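Rendilari 技术学院学生项目 Mivis 公布线缆整理课题的学期成果,并将参加 Steinbach 学生操作赛

Akolport,2025/1/15,新闻稿,可立即发布
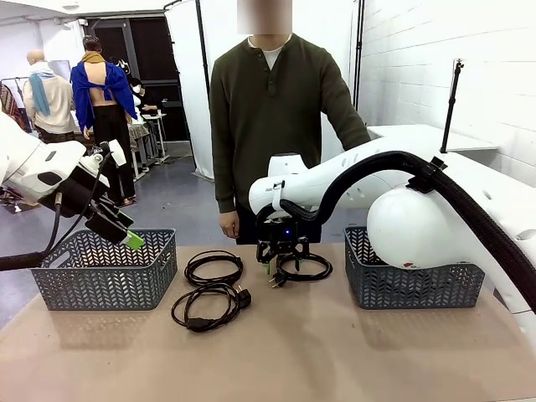

Mivis 项目工作台:双臂机器人的一只夹爪停在一卷带插头的黑色电源线上方,桌上两侧各有一只灰色塑料篮。

Rendilari 技术学院机器人应用课程的学生今天公布了 Mivis 项目第一个学期的成果。这个项目的任务,从外面听起来很普通:桌子上放着几卷线缆,两边放着篮子,双臂机器人要把线缆一卷一卷拿起来,放到正确的篮子里面。学生们用了一个学期来做这件事情。在学期最后的公开测试中,机器人进行了 100 次抓放,完成了 70 次。

项目组同时宣布,Mivis 已经报名参加 Steinbach 学生操作赛的双臂组。这是 Rendilari 第一次向这个组别派出队伍。过去几届,学院只参加了单臂组的比赛。

关于项目的开始

Mivis 项目起源于选修课“双臂操作与示教”。这门课在去年秋季第一次开设,对象是机械、电气和计算机三个专业的高年级学生。课程总共 148 学时,其中大部分安排在工作台旁边,讲授的部分集中在学期的前面几个星期。选课的时候,学生需要提交一份半页纸的说明,写清楚自己希望机器人学会什么动作。

在收到的说明里面,有人希望机器人叠毛巾,有人希望机器人倒茶,有人希望机器人装电池。最后被选中的题目是整理线缆,提出这个题目的学生来自电气专业。这位学生在说明中写道:“实验室的抽屉打开以后,所有的充电线是一个整体。我们每次上课都要先把它们分开,这件事应该交给机器。”

任课教师表示,选择这个题目主要有两个理由。第一个理由是材料容易得到,学院每个教研室都有不再使用的电源线。第二个理由是线缆的形状没有办法事先完全确定。同样一卷线,放到桌上两次,就有两种样子。插头有时候朝上,有时候被压在线圈的下面。对于已经习惯抓取方块和圆柱的学生来说,这是一个有意义的困难。

项目的名称 Mivis 没有特别的含义。学生在第一次组会上提出了很多名称,大家对每一个名称都有意见,只有这一个没有人反对。

工作的方法

Mivis 使用的是示教学习的方法。学生先操纵机器人的两只手臂完成动作,系统把手臂的位置、夹爪的开合以及相机看到的画面同时保存下来。之后,这些记录用于训练控制模型,由模型自己驱动手臂。整个学期当中,学生一共保存了 1,000 条有效示教记录。

“有效”这两个字,在组内有过比较长时间的讨论。开始的时候,只要线缆最后进入篮子,这条记录就算有效。后来负责训练的学生发现,有一部分记录里,操作者中途犹豫了,夹爪在线圈上方停了很久,模型也学会了停很久。于是小组重新规定:操作者有明显停顿的记录要删去,线缆碰到篮子边缘再弹开的记录要单独保存,夹爪同时夹住两卷线的记录不可以使用。按照新规定检查以后,九月和十月的大部分记录都需要重新做。

学生们说,重新录制的那几个星期是学期中最辛苦的时候,也是进步最快的时候。因为规定写得更清楚,不同的操作者之间,动作变得比较相像。原来每个人有自己喜欢的角度:有的人从线圈的侧面夹,有的人从正上方夹,有的人总是先去找插头。现在小组统一要求,优先夹线圈中比较紧的一段,如果看不到这样的一段,再考虑夹插头的根部。

场景的布置也有固定的步骤。一名学生在桌边摆放线缆,另一名学生在操作位置等待。摆放的学生不可以告诉操作的学生这一次怎样摆。摆放完成以后,桌边的学生需要把手收回来,说“可以”,操作才能开始。这个口令看起来很简单,但是它是安全规定的一部分,写在操作守则的第一条。

两只手臂的分工

双臂机器人有一个初学者常常忽略的问题:哪一只手应该做什么。在 Mivis 的第一个版本中,左右两只手臂各管自己一边,线缆靠近哪边,就由哪边的手臂去拿。这个办法对于放在两侧的线缆效果不错,可是如果线缆在桌子的正中间,两只手臂有时候会同时过去,然后因为防碰撞的保护一起停下来。

学生把这种情况叫做“互相让路”。在十一月的一次课上,机器人连续几次互相让路,那一节课没有录到可以使用的数据。课后,两名计算机专业的学生提出了一个很朴素的规则:中间的线缆默认由右臂处理,左臂等待;如果右臂在规定的时间之内没有夹住,左臂才可以接手。

规则加入以后,中间区域的问题减少了很多,但是也带来了新的现象。左臂因为等待得太多,在训练数据里动作偏少,模型对左臂的控制变得不够稳定。小组因此专门录制了一批以左臂为主的示教。任课教师认为,这个过程比结果更加值得写进课程报告,因为学生亲自看到了,一条写在纸上的规则怎样改变数据,数据又怎样改变机器的行为。

关于线缆

项目中使用的线缆全部来自学院内部。学生在各个教研室的门口放了纸箱,请老师和同学把不用的线放进来。收到的线缆里面,黑色的占多数,这对相机识别是一个不小的麻烦。黑色的线放在浅色的桌面上看得清楚,但是两段黑色的线互相重叠的时候,模型就不容易判断哪一段在上面。

有学生建议给线缆贴上彩色标记。这个建议经过投票没有通过。反对的同学认为,生活里的线缆没有标记,如果训练的时候有标记,比赛的时候没有,准备就失去了意义。投票以后,小组把精力放到灯光上面,调整了桌面上方灯的方向,使线的表面出现一条细的亮线。这条亮线对于判断上下关系有帮助。

线缆的松紧也是一个变量。学生把它们分成三类:用扎带固定的、自然盘好的、已经散开的。第一类最容易,第三类最难。在公开测试的失败记录中,散开的线缆占了很大的部分。典型的失败是夹爪夹住了一小段,手臂抬起来以后,其余的部分拖在桌上,又带动了旁边的另一卷线。

另外,线缆的插头比学生预想的更重要。插头比较重,线圈被提起来以后,插头会摆动。如果手臂移动得太快,插头就会撞到篮子的外面。小组为此降低了手臂在篮子附近的速度,并且要求手臂在篮子上方先停稳,再张开夹爪。做完这个修改,一次抓放需要的时间变长了,不过学生们一致认为可以接受。

十二月的公开测试

公开测试在 12 月举行,学院其他专业的师生可以到场观看。测试的规则由没有参加项目的另外一个班级制定,Mivis 小组在测试当天才知道线缆的摆法。每一次抓放,由一名裁判判断是否完成。线缆全部进入正确的篮子,算完成;有一段搭在篮子边上,算没有完成;需要人去碰机器人或者线缆,也算没有完成。

最后的结果是 100 次当中完成 70 次。项目组在内部预先写下的目标比这个数字高一些。测试结束的当天晚上,小组把所有没有完成的记录重新看了一遍,并且按照原因作了分类。原因最多的是前面提到的散开线缆,其次是插头摆动,再其次是夹爪没有对准。还有少数几次,裁判和小组对结果的看法不同,小组尊重裁判的判断,没有申请更改。

一名负责操作的学生在测试以后说:“我以前觉得抓东西是机器人最基本的能力。现在我每次从书包里拿耳机线,都会注意自己的手指是怎么做的。我的手指做了很多小的修正,我从来没有学过这些修正,它们自己就发生了。”

一名机械专业的学生表示,在测试之前,她最担心的是夹爪的磨损。“我们每个星期检查一次夹爪的指尖。测试的那天早上我又检查了一次。机械的部分没有出问题,我很高兴,虽然没有人会为了这个鼓掌。”

制定测试规则的班级也提出了意见。他们认为,篮子的位置在整个测试过程中变化太小,这可能使任务变得比较容易。Mivis 小组接受了这个意见,在下一阶段的训练里,篮子的位置和方向将会更加频繁地改变。

课程的组织和评分

有其他院校询问这门课程的组织方式,学院借这次机会作一个说明。

课程不设期末笔试。成绩由三个部分组成:个人的工作记录、小组的代码和文档、公开测试之后的口头答辩。公开测试的完成次数不直接计入成绩。任课教师解释说,如果把完成次数计入成绩,学生自然会选择比较安全的做法,例如只处理盘好的线缆,而课程希望学生去面对困难的情况。

工作记录需要每次上课以后填写。内容包括当天做了什么、哪里没有按照计划进行、下一次由谁接着做。开始的时候,很多学生写得很短,有的只写“一切正常”。到学期中间,有一次因为前一组没有写清楚相机的支架被移动过,后一组录制的数据全部不能使用。从那次以后,记录明显变得详细。现在的记录本里,可以看到“左侧篮子向外移动了一个手掌的距离”这样的句子。

小组内部分为操作、布置、训练和维护四种角色,每隔几个星期轮换一次。轮换的时候,离开的人要给接手的人做一次完整的演示。有些学生起初不愿意轮换,觉得自己刚刚熟练就要离开。课程结束以后的问卷显示,多数学生赞成保留轮换,也有学生建议把每一轮的时间延长。学院会在下一次开课时考虑这个建议。

安全方面,课程使用学院统一的规定。机器人通电的时候,工作台旁边必须有两人以上。在手臂运动期间,任何人不可以把手伸到桌面的上方。急停按钮由不参加操作的同学负责。本学期课程没有发生人员受伤的情况。

关于 Steinbach 学生操作赛

Steinbach 学生操作赛由 Steinbach 自动化公司主办,面向在校学生,分为单臂组和双臂组。比赛的特点是题目在现场公布。参赛队伍事先只知道物品的类别,不知道具体的物品和摆放方式。今年双臂组公布的类别是“柔软的或者可以弯曲的家用物品”。线缆属于这个类别,但是毛巾、手套和软管也属于这个类别。

因此,Mivis 小组在寒假以后会扩大训练的范围。学生们计划先从软管开始,因为软管和线缆在形状上比较接近,已有的模型也许能够直接处理一部分情况。毛巾和手套放在后面。小组内部对这个顺序还有不同的意见,有的成员认为应当先做最陌生的物品,这样可以早一点知道困难在哪里。目前采用的是多数人的意见。

主办方要求每支队伍提交一份技术说明,并同意在比赛之后公开。Mivis 小组已经完成了初稿,其中包括失败原因的分类表。有成员担心,公开失败的原因会让其他队伍得到好处。讨论以后,小组决定保留这一部分。理由写在初稿的前言里:他们在准备课题的时候,阅读过其他学生队伍的报告,最有帮助的内容正是别人没有做成的部分。

参加双臂组的队伍可以使用主办方提供的机器人,也可以使用自己的设备。Mivis 选择使用自己的设备。这个决定意味着学生要负责包装、运输和现场重新标定。维护角色的同学已经开始练习拆装,他们希望在比赛以前,把从开箱到第一次抓取的时间缩短到一个上午之内。

学院的看法

Rendilari 技术学院教学部门对 Mivis 项目表示支持,并且确认选修课“双臂操作与示教”将在下一个学年继续开设。学院正在研究是否允许低年级学生旁听。有一点已经确定,旁听的学生可以参加布置和记录的工作,但是暂时不可以操纵手臂。

任课教师在给学院的学期报告中写道:“学生在九月问我,这个任务是不是太简单。在十二月,同样的学生问我,能不能再给他们一个月。我认为这两个问题放在一起,可以说明课程的内容。”

学院也注意到,项目让三个专业之间的交流变多了。以前,电气专业和计算机专业的学生很少在同一个房间上课,对于对方使用的词汇也不熟悉。第一次组会上,“接口”这个词在三个专业里有三种意思,讨论用了很长的时间才继续下去。小组后来编写了一份词汇表,贴在工作台旁边的墙上。这份词汇表会作为课程材料保留给下一届学生。

下一阶段的安排

新的学期开始以后,Mivis 小组将首先处理散开线缆的问题。目前有两个方案。第一个方案是让两只手臂配合,一只手臂压住线的一端,另一只手臂把其余的部分收拢,然后再提起来。第二个方案是允许机器人把一卷线分成几次来拿,先移动到桌子的空处,再作第二次抓取。第一个方案看起来更加漂亮,第二个方案比较容易实现。学生会用同样数量的示教记录对两个方案进行比较,再决定比赛时使用哪一个。

小组也打算改进篮子附近的动作。现在手臂在篮子上方停稳以后张开夹爪,线缆是落下去的。对于有插头的线,落下去的声音比较大,插头有时候会弹起来。学生希望手臂能够再降低一些,把线缆放进篮子,而不碰到篮子的边缘。这需要模型更准确地判断篮子的高度。

项目的示教记录规定、词汇表和操作守则,会在整理之后提供给有兴趣的学校。示教记录本身由于数据量比较大,提供的方式还在讨论。愿意交换数据的学生队伍可以先和项目组联系,说明自己的机器人类型以及夹爪的形式。

开放日和参观

Mivis 工作台在学院春季开放日可以参观。参观者可以自己摆放线缆,观看机器人怎样处理,也可以带来家里不用的充电线,留给项目组作为训练材料。请不要带来外皮破损的线缆。十四岁以下的参观者需要有成年人陪同,并且站在地面标线的外面。

希望采访的媒体请提前与学院新闻办公室约定时间。学生在上课时间不接受采访,请采访者理解。拍摄需要得到在场学生的同意。

关于 Rendilari 技术学院

Rendilari 技术学院位于 Akolport,开设机械、电气、计算机以及相关的应用专业。学院重视实践教学,高年级学生在毕业以前至少需要完成一个跨专业的项目。

关于 Mivis

Mivis 是 Rendilari 技术学院的学生项目,由选修课“双臂操作与示教”的学生组成,研究双臂机器人对可弯曲物品的整理。项目对学院全部高年级学生开放,每学期开始时接受新的成员。

媒体联系

Rendilari 技术学院新闻办公室,Akolport
来信请在标题中注明“Mivis 项目”。本新闻稿可以全文或者部分转载,转载时请注明来源。

(完)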